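Forums > Arms and Grippers > Faults and Safety > Gripper closes by itself after fault reset

Gripper closes by itself after fault reset

berenice_q
Posting this so it's written down somewhere, and to find out if anyone else has it. Setup is a small tabletop arm with a Gromach two-finger electric gripper, Omico controller, handling thin plastic containers. Gripper firmware 1215. Grip force is set to 35 percent.

Yesterday afternoon the controller threw fault 2518 (gripper comm timeout) with the fingers open over the table. I went through the usual thing: stop the program, check the cable, hit reset on the pendant. The second the fault cleared, the gripper closed. Full stroke, and a lot harder than 35 percent. I had my left hand on the connector and my thumb was maybe an inch from the fingers. No injury, but it was luck.

I've reproduced it twice since with nobody near it. Pull the comm plug, wait for 2518, plug it in, reset. Fingers close. It doesn't happen every time.

Has anyone seen this?
Berenice Quintero

tallgrass
What command was active when it faulted? If the last thing sent was a close, the driver may be resending it when the link comes back.

berenice_q
Last command was open, and the fingers were open. That was my first thought too.

marlow_k
Why was your hand in there with the power on? Lock it out, then touch the cable. The gripper behaving badly is a problem but it's the second problem.

berenice_q
Fair. The procedure taped to our cell says "check cable, reset" and doesn't say anything about power. I wrote that procedure. It's been changed.

tallgrass
I don't agree with marlow_k that it's the second problem. People reseat connectors with the arm in a protective stop all day long because the stop is supposed to mean nothing moves. If a gripper can move on reset without a new command, that's the fault to fix.

marlow_k
A protective stop covers the arm. On most of these the gripper is on its own supply and the stop circuit never touches it. Look at your wiring before you say what the stop is supposed to mean.

Dulce Cuautle
We have three of the Gromach units, one on an Omico controller. I've seen something close to this. On ours the gripper runs its homing move when it comes back from a comm loss, and homing starts with a close. Homing ignores your force setting because the setting lives in the controller and hasn't been sent down yet. It's in the manual, in the section on initialization, one sentence.

Look for the auto-home parameter. It shipped turned on for ours.

berenice_q
Dulce, that fits. It would explain the force. It wouldn't explain why it only happens some of the time.

Dulce Cuautle
If the dropout is short the gripper doesn't notice it and stays homed. If it's long enough for the gripper's own watchdog to trip, it homes on reset. Our watchdog was at 3000 ms.

berenice_q
Checked. Auto-home is on, watchdog is 3000 ms. I tried a bunch of short unplugs and a bunch of long ones. The short ones never closed it. The long ones did every time. So that's the cause, at least of the closing.

I still don't know why we get the timeout in the first place.

pelham_auto
Cable. It's nearly always the cable on a wrist-mounted gripper. The stock one comes off the flange at a bad angle, and if wrist 3 turns past a half turn it pulls on the plug. We replaced ours with a Mendico flex cable and a bracket and haven't had a timeout since August.

tallgrass
Before buying a cable I'd check the ground. We chased the same code for weeks and it was a shield left floating at the cabinet end.

pelham_auto
Could be. But she can wiggle the plug in two minutes and find out.

berenice_q
With the power off this time I ran a continuity check and bent the cable by hand through the range it sees. Pin 4 opens up when it's bent toward the forearm. Pelham was right. New cable ordered from Pacheco, along with a strain relief clip.

What I've changed so far:

Auto-home off. Homing is now its own step in the startup program and the operator has to confirm it.
Grip force gets written to the gripper after every reconnect, before any motion is allowed.
Gripper supply moved onto a contactor in the stop circuit.
Power off and tag before touching the wrist connector.

One downside with the third item. If the stop opens while it's holding something, I lose drive to the fingers. I don't know yet whether the gearing holds well enough. The container pick has both fingers clamped on the clear rim, which has a thick, slightly bumpy lip, and the plastic behind it doesn't have much strength of its own.
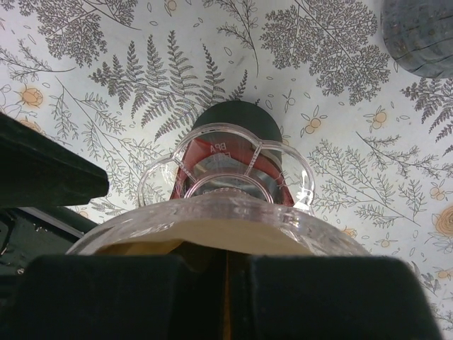 Dulce Cuautle: I'd leave the gripper supply out of the stop circuit for that reason. A dropped part is a hazard too if it's heavy or hot. With auto-home off, the thing that scared you can't happen, and you keep hold of the part through a stop.

marlow_k
Disagree. "Can't happen" depends on a parameter. Somebody does a factory reset or swaps in a spare gripper and auto-home is back on. A contactor doesn't forget. These are light plastic containers. Let them fall.

Dulce Cuautle
Then check the parameter at startup and refuse to run if it's wrong. That's what we do. But I agree that for a light part it matters less. We lift metal, so I'm looking at it from there.

berenice_q
I'm going to keep the contactor and add the startup check as well. I'll test the hold with the power cut and post what I get. Also sending the whole thing to Gromach, as I think a warning about homing needs to be on the fault screen and not in chapter nine.

tallgrass
Please post their answer.

berenice_q
Update. New cable is on, no 2518 so far. With the gripper supply cut, a container stayed in the fingers until I got bored and took it out by hand. Haven't tried it with the arm moving when the stop hits. No reply yet from Gromach.

Comments

j_oster
Same controller, different gripper, and mine also homes on reconnect. Worth checking whatever brand you have.

Wendell
Changed our reset card this morning after reading the thread. Ours had the cable check with power on too.

rkt55
Is there a way to read the auto-home setting from the Omico side, or do you need the Gromach software on a laptop?

Dulce Cuautle
You can read it over the bus. Changing it needs the laptop.

Related threads
Fault 2518 after controller update
Gripper on its own supply: does your e-stop cut it?
Cable routing at wrist 3
Thin-wall containers cracking at the rim
Mendico flex cable, bend radius question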